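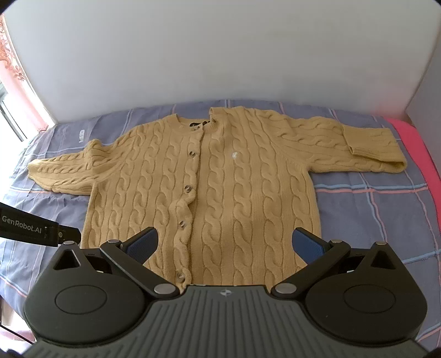 Research Articles > Home Robotics > Open Access

4. Using Cusi on soft garments

4.1 What the service does

Cusi is a paid service from Grekow that takes recordings made with handheld grippers and returns them cut into labeled steps, with the path of the gripper worked out for each step. The user uploads video and the finger opening signal, picks a task template, and gets back a set of files that can go straight into training. We had done all of this by hand in our earlier folding work, and we were very curious to see how much of it could be handed over. Most of it, as we found, and with better results than we had managed ourselves on several points.

We bought the standard plan in June and used it for the whole study. Grekow had no part in planning the tests and did not see the results before they were written up. The service reads recordings from more than one make of gripper, and our comments concern the service alone.

4.2 Recordings

We collected 500 recordings in 14 homes. Nine garment types were included, from T-shirts and pajama pants to heavy knitwear, and every garment was one that the household already owned. People worked on their own beds, sofas and tables, with whatever sheet or cover was already there. We gave no instructions about light or background. This matters a great deal for a review of this kind, as a labeling service that does well on a plain gray table can fall apart on a patterned bedspread.

Figure 3 gives a good idea of the harder end of the set. A mustard-yellow cable-knit cardigan is spread face up on a plaid sheet, with the sleeves out to the sides and the gripper pads at the lower part of the garment. The sheet has a grid of its own, the knit has raised braids along the body and sleeves, and the button placket is wavy where a simple garment model would expect a straight line. One sleeve bends downward at the elbow. We like this view very much as a test, because nearly every cue that a garment outline model relies on has something competing with it.

4.3 Step labels

Ksawery Rutkowska labeled 124 of the recordings by hand before any of them were uploaded, marking the start and end of each grasp, carry, release and smoothing stroke. These served as our reference. Cusi's labels for grasp and release were excellent. The grasp label nearly always fell on the moment the fingers closed on cloth, including cases where the person closed the gripper on air first and tried again - our own script had always counted those as two grasps, and we had been cleaning them out by hand for years.

Smoothing strokes were weaker. When a person presses the closed fingers along a hem to flatten it, the opening signal stays constant and the service has only the motion to go on. Short strokes were often joined to the carry before them. With T-shirts this did little harm. With knitwear, where people smooth a lot and in several directions, it left long carry segments that contained three or four separate actions, and we had to split them again before training.

4.4 Garment outline

The outline tool is sold as an add-on and is still marked as a preview. It draws the edge of the garment in each video image and names the parts: body, left sleeve, right sleeve, collar, hem. We had low hopes for it on patterned bedding and were happily wrong. Color clearly helps, and a yellow garment on blue-gray plaid is kind to the tool in that one respect. The sleeve edges held up well even over the stripes of a sheet. The hem was less steady whenever the fingers covered part of it, and the outline then tended to follow the edge of the finger instead of the cloth.

Open-front garments raise a question that the template does not yet answer. A buttoned cardigan and an unbuttoned one get the same part names, although they have to be folded differently. We added our own tag, "front closed" or "front open", through the notes field, and it came back intact in the output files. A proper field for it would be a welcome change.

4.5 Training on the output

We trained the same folding policy twice, once on the hand-labeled recordings and once on the Cusi version of the same recordings, and ran both on the Kiton arm pair in the Molska lab. Garments, starting layouts and table height were matched between the two. The policies behaved alike on flat cotton items. On knitwear the hand-labeled version was the better one until we split the long carry segments described in Section 4.3, after which we could no longer tell the two apart by watching. Success counts by garment type are given in the appendix, together with the script used for splitting.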